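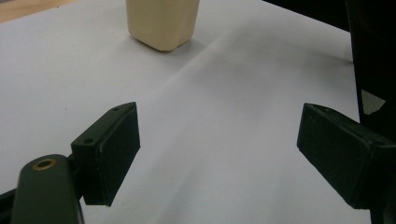
Home Desk and Paper Kitchen Table Storage Repairs Contact

Print this page E-mail this page

How to Cover a Table with Paper and Set Up a Pen Cup

A sheet of white paper over a wooden table gives you a clean place to write, draw, address envelopes or do homework. It keeps ink off the wood, and it can be thrown out when it gets marked up. Add a cup for the pens and you have a work spot that can be set up before breakfast and cleared before dinner. These steps are for a table that has other uses. If you have a desk that stays a desk, you can tape the paper down once and leave it for months.

What you need

White paper, either a large sheet or a roll
A small heavy cup with a flat bottom
Pens you actually use
Low-tack tape, such as painter's tape
A ruler or other straight edge
A dry cloth and a slightly damp one

Choosing the paper

Thin paper shows the wood grain when you press hard with a ballpoint, and it tears at the tape. Thick paper lies well but holds a crease. For most tables a drawing paper of medium weight is right. The Indemell roll we use at home is sold for easels. It is 16 inches wide, so it takes more than one strip to cover a full table, but a single strip is enough for one person writing. If you want one piece with no seam, buy flat sheets from an art store and ask to have them rolled loosely for the trip home. Folded sheets cost less and will have fold lines in them.

Newsprint is cheap and works for children's drawing. It isn't good under a fountain pen or a marker. Glossy wrapping paper with a white back can be used with the back side up, though it slides more than plain paper does.

Preparing the table

Clear the part of the table you plan to cover. Wipe it with the damp cloth, then go over it with the dry one and let it sit until no damp spots are left. Crumbs under paper feel like gravel when the pen runs over them, and a damp spot will pucker the sheet. Run your palm across the wood once more before you put the paper down.

If the table has a raised seam or a leaf that doesn't sit level, move the writing area to one side of it. You can't hide a seam with one layer of paper. A thin cardboard backing from a pad of paper will bridge it if you have no other place to work.

Laying the sheet

1. Roll the paper backward, against its curl, and hold it that way for a minute. It doesn't have to come out perfectly flat.

2. Set it down with the near edge along the front edge of the table, or a little back from it. Paper that hangs over the front gets caught on sleeves.

3. Tape the far corners first.

4. Smooth from the far side toward you with the side of your hand. Don't pull.

5. Tape the near corners. Leave a narrow border of wood at the sides if the sheet is smaller than the table. It looks fine.

6. Brush off any specks.

Dealing with creases

A crease that came with the sheet can be reduced but not always removed. Turn the paper over so the ridge faces down, lay a clean sheet on top of it, and rub along the line with the edge of the ruler. A soft fold can also be weighted under books overnight. An iron on its lowest setting with no steam works on plain uncoated paper. Put a cotton cloth between the iron and the paper, keep it moving, and don't do this on the dining table.

If the crease stays, turn the sheet so that it runs through a part where you won't be writing. A long diagonal fold is harder to avoid than a straight one. I usually cut that sheet up for smaller jobs and start with another.

Choosing the cup

A pen cup needs weight at the bottom. Pens are tall for their width, and several of them leaning the same way will tip a light plastic tumbler. Glazed pottery, stone and thick glass are all heavy enough. A small handmade cup is often better than a factory one for this, because the walls are thicker. It doesn't matter if the walls are a little uneven.

Square cups have one advantage over round ones, and it is that they don't roll if knocked over. Pens also tend to settle into the corners and stay sorted. The one I like best came from the Plerker seconds shelf and has rounded corners, which are easier to wipe out than sharp ones. Arancibia in Poltmont carries plain square cups too, in the housewares aisle and not with the office goods, where the same sort of thing costs more.

Check the underside. If the foot is rough, it will scratch the wood when the paper is off and wear a hole in the paper when it is on. Rub it with fine sandpaper, rinse off the dust and let it dry, or stick felt dots to it.

Height matters more than width. A cup that is too tall hides short pencils, and a cup that is too short lets a long pen fall over the rim. Put your longest pen in before you decide. More than half of it should be below the rim. If it leans out and the cup moves, get a deeper cup or leave that pen in a drawer.

Placing the cup

Put the cup toward the back of the sheet on the side of your writing hand. It should be close enough to reach without leaning and far enough back that your elbow won't hit it. Mine sits 6 inches in from the far edge. With the cup too near the edge of the table, the first person to walk by with a bag will have it on the floor.

The pen in use can lie on the paper between jobs. Lay it at an angle with the cap on or the point retracted. A round barrel will roll on any table that isn't level, so a pen with a clip is the better choice to leave out.

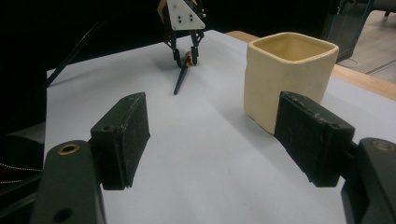
Should pens stand in the cup with the point up or down?

Point down is fine for ballpoints and rollerballs, and it helps the ink stay at the tip. Fountain pens should stand point up with the cap on so they don't leak into the cap. Markers with a tip at one end are best stored lying flat, and pencils go in with the sharp end up.

Stocking the cup

Take every pen you own out of the drawers and try each one on the paper. Draw a few loops. If it skips, warm the tip by scribbling on scrap, and if it still skips, throw it out. Keep 2 pens in your everyday color, one in a color that stands out, and a pencil. That is enough for a shared table. The rest can go back in the drawer with a rubber band around them.

Drop a folded square of paper towel into the bottom of the cup. It catches ink and graphite and can be changed when it gets dirty. It also makes less noise.

Upkeep

Erase pencil marks from the sheet with a soft white eraser. Ink won't come off, and scraping at it roughens the surface. When one area is full, lift the tape, turn the sheet end for end and tape it down again. After that, use the other side if nothing has bled through.

Wash the cup with dish soap and a bottle brush when the bottom turns gray. Dry it upside down on a towel and leave it until the inside is completely dry before the pens go back.

To clear the table for a meal, peel the tape slowly at a low angle, roll the paper loosely with the written side in, and slip it into a tube. A 200-sheet ream of heavy printer paper is a good substitute if you get tired of rolling and unrolling. Tape a few sheets side by side and recycle them at the end of the day.

Tape that has been left on wood for weeks may leave residue. A drop of cooking oil on a cloth will loosen it. Wipe the oil off with a little soapy water and dry the spot before you cover the table again.

Print this page E-mail this page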